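Our council wants to move the library, the housing desk and the benefits office into one building, and it has a name for the result already: the Erklow Centre. I went to the drop-in last month to look at the drawings. I came away with a leaflet and a headache.

The old Erklow works has 3000 square metres of floor, according to the leaflet. The display board by the door said 2570. I asked which was right and was told that it depended what you counted as floor. Fine, but if you are going to squeeze nine services into it, somebody ought to pick a number.

Then there's the parking. 200 spaces sounds generous until you read that staff get first go at them. The number 9 bus stops at the bottom of the hill, and my neighbour Lâm Vi, who uses the library more than anyone I know, would have to walk up it with her trolley. She wrote to say so in December. She got back a letter thanking her for her interest in the opening hours, which she hadn't mentioned.

I'm not against new buildings. The current housing office is a miserable place with a queue that starts on the stairs, and Thịnh Kim, who runs the café opposite, reckons half his custom is people giving up on it. But I remember the last "one front door" scheme. We got a front door, a screen to type your name into, and then a phone number for the office that had just been shut.

They also say the appointments will be run through something called Flokix. I asked what happens if you don't have a smartphone. The man wrote that down – he seemed pleased to have a pen – and said it would go in the feedback report. No date for the report.

Comments are open until the end of the month, at the present library, in a box behind the large print shelf. 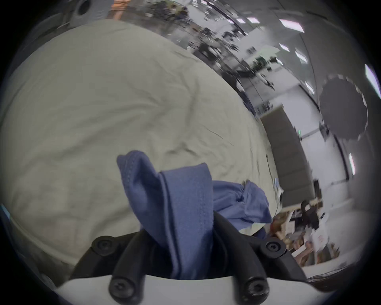

Blue cotton, held in a pincer grip.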